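Chapter 7
Lettering a Backdrop

Last updated 2020-03-11
Reading time: 6 minutes

A backdrop is a sheet of cloth or paper hung behind a table, a stage or a display so that people look at what is in front of it. Once letters go on the backdrop it takes on a second job, and most of the trouble in this chapter comes from that second job. A plain cloth can hang a little crooked and still do its work. A word on the same cloth cannot, since readers notice a tilted letter before they notice anything else.

This chapter deals with cut-out letters for small displays: a school table, a club booth, a shop counter. Chapter 8 covers painted banners. You will need the cloth you hemmed in Chapter 4 and the card letters from the exercise at the end of Chapter 6.

7.1 Planning the words

Write out the full text before you cut anything. Count the letters and mark any that repeat. At the Bistham craft fair in December, Meinir Nicholas and Aled Meredith had a display for the Skoren reading club with 25 letters on two rows. They cut the top row first, at a size that looked right on the workbench, and found at the hall that the second row ran past the end of the table. The whole lower row was cut again the same evening.

To avoid this, measure the width of cloth that will face the reader. Take away the parts that turn back at the sides. Divide what is left by the number of letters in the longest row, counting each space between words as one letter. The result is the most room any one letter can have, including the gap beside it. Wide letters such as M and W need more than their share, and I needs less.

7.2 Choosing colors

Dark cloth is the easier ground for a beginner. Pale and bright letters stand out on it, and small creases do not show much. On white cloth, yellow and cream letters are hard to read from across a room.

Letters in a single color are read as a block. Letters in mixed colors are read one at a time, which suits short words and young readers and becomes tiring in a long line. If you mix colors, keep the letters of one word close in height, and look at the row from the far side of the room before you fix it.

An outline in a darker shade of the same color sharpens the edge of a letter. Cut the outline shape first, then glue the smaller letter on top.

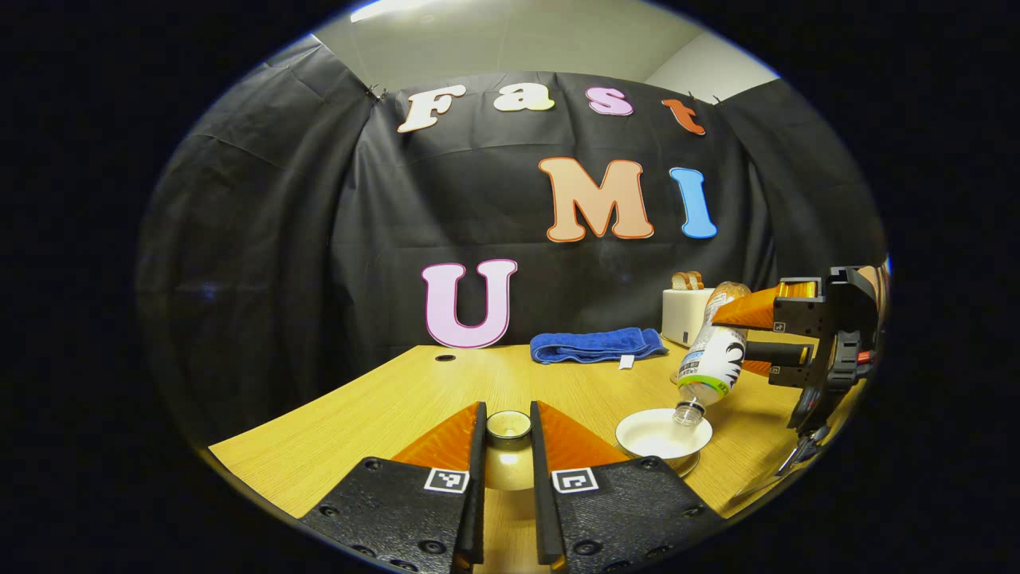
Hanging the cloth comes before placing the letters. Fix the top edge first and let the fabric fall under its own weight, then decide how much fullness you want. Two small clips at the top edge will hold a black cloth up in loose folds, with the sides brought around the table, and letters such as the cream F and the pink s of "Fast" can go across the upper part, with an outlined M and I on a second row below and to the right. Folds add depth to a display, but a letter placed across a deep fold will bend with it. Move the fold before you move the letter.

7.3 Fixing the letters

Use a fixing that suits both the card and the cloth. Pins hold well in felt and poorly in shiny fabric. Double-sided tape is quick, though it may lift from a rough weave. Start with the middle letter of the row and work outward.

Terms to know: ground, fullness, outline letter, row height

Related chapters
Chapter 4: Hemming and Edging Cloth
Chapter 6: Drawing and Cutting Card Letters
Chapter 8: Painted Banners
Chapter 9: Lighting a Table Display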